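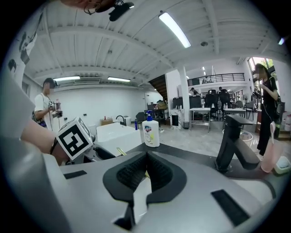

Why should a good picture spend nine years in the dark behind somebody's studio door when there is a bare wall waiting for it two streets over? So wrote a reader of our winter newsletter, in a note that went on for both sides of the page and has been pinned up in the Vamitz Gallery office ever since. We have read it out loud more times than we can say, and we are very happy to be able to write back at last with some news.

VETTHORPE, April 6, 2022 - The Vamitz Gallery is delighted to announce the Vetthorpe Picture Loan, a lending collection of original art that anyone living in the town or the nearby villages can borrow from, take home, hang up and enjoy at their own pace. The collection opens to borrowers in October in the old reading room at Budar Hall, and it will start with 280 works on the racks, all of them made by artists who live or work in the area.

We know that plenty of people love art and have never owned a piece of it. Prices can be off-putting, and so can the quiet of a gallery when you are the only one in it and you're not sure whether you are allowed to sit down (you are, at ours, and there is a very comfortable green chair). Borrowing takes a lot of that worry away. You can live with a picture over breakfast for a while and find out whether you still like it by the time the clocks change, and if you don't, you bring it back and pick another one!

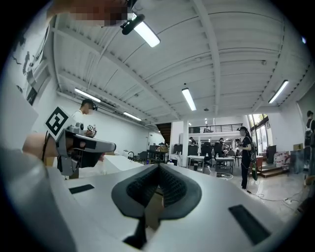
A membership will cost $20 a year for a household, and it covers one work at a time for loans of up to 3 months. If no one else has asked for the piece, you may renew the loan once. Members who fall in love with something and can't bear to give it back will be able to buy it from the artist at the price on the label, and the whole of that price goes to the artist. The gallery takes no cut of these sales.

The works themselves are a wonderfully mixed bunch. There are watercolors of the salt marsh and big noisy abstracts, linocuts, charcoal portraits, woven panels, a good number of framed photographs, and a shelf of small ceramics that are sturdy enough to travel home on the bus in a padded box. A few pieces are very large indeed, and for those we would ask you to measure your front door before you come.

Framing for the opening collection is being paid for by a grant from the Pandey Fund, which has also given us enough to build proper upright storage racks, so that members can slide a picture out and have a real look at it. We had been making do with blankets and cardboard corners, and we are more grateful for those racks than is probably reasonable.

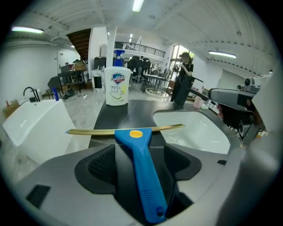 For artists who would like to lend work

Submissions are open now. You do not need to be a member of the gallery or to have shown with us before. Each artist may offer up to 11 works, all of which should be finished, signed and dry. Pictures need to arrive ready to hang, with cord or wire on the back, unless you are asking for help with framing, in which case please say so on the form and send us the outside measurements as well as the image size.

Work stays in the collection for two years, and you may take it out sooner with a month's notice, as long as it isn't on somebody's wall at the time. Artists receive a small payment for every loan, sent out twice a year together with a list of how often each piece has been borrowed. We will not pass on borrowers' names or addresses, though we will gladly forward any letters they write to you.

Please keep your prices on the sensible side. We would like members to feel that buying is within reach, 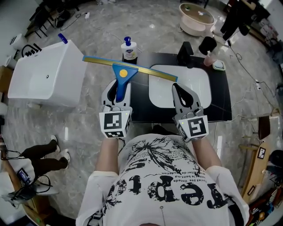 and we would like you to be fairly paid too, so if you are unsure what to ask, come and talk it over with us. The gallery is happy to look at similar work with you and suggest a figure.

Insurance is included while a piece is at Budar Hall or in a borrower's home. Members will be asked to keep pictures out of direct sun and away from radiators, and to leave the cleaning of glass and frames to us. Little knocks happen, and we'd much prefer to hear about a chipped corner the same day than to come across it ourselves later on.

Forms for artists and for future members can be picked up at the front desk of the Vamitz Gallery in Vetthorpe or at the door of Budar Hall during regular opening hours. Members who sign up before the racks open will be invited to an early evening of choosing, with tea and some very good cake, and first pick of the collection.

Editors who would like pictures of works in the collection, or a visit to the reading room before October, are warmly invited to contact the Vamitz Gallery press desk.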